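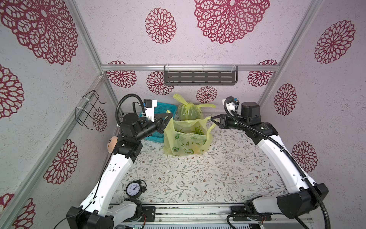
Passei uma terça-feira inteira a ver gente ensinar robôs a fechar sacos de plástico, e saí de lá cansada como se tivesse feito as compras do mês. A Wing-sze Tam, que coordena as gravações na Sellis, avisou-me logo que o saco é o pior dos alunos: muda de forma só de lhe tocarem. O amarelo-esverdeado, com abacates estampados e umas folhas verdes lá dentro, pede uma garra em cada alça, e é aí que começa a dança!

Cada tentativa vira um exemplo, com os movimentos dos dois braços e o que as câmaras viram. A equipa já tem 537 só desta tarefa (eu achei imenso, eles acham pouco).

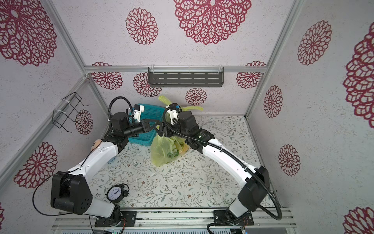

O Corey Rakena deixou-me experimentar os comandos. Um desastre — apertei demasiado cedo, larguei demasiado tarde, e ele guardou tudo na mesma, numa pasta à parte. Os operadores fazem turnos de 20 minutos, com cerca de 134 gravações num dia bom, e discutem nós como quem discute futebol. A Wing-sze dá duas voltas, o Corey jura que uma chega.
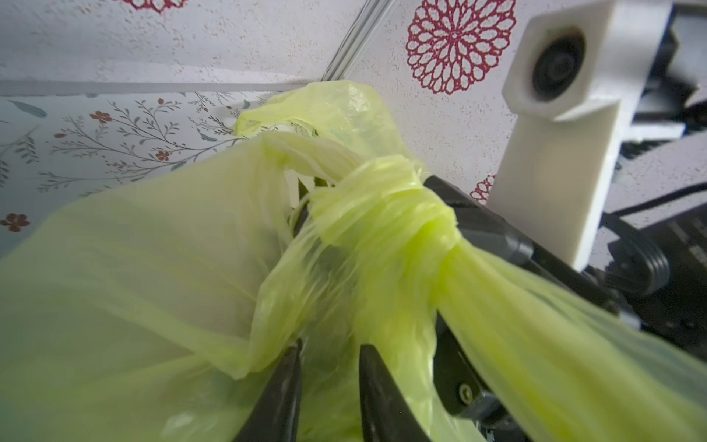
O nó visto da câmara junto à garra.

Em abril começam com sacos de papel. Já pedi para voltar!

Contacto: redação Dastomholm | © Dastomholm, todos os direitos reservados | Voltar ao topo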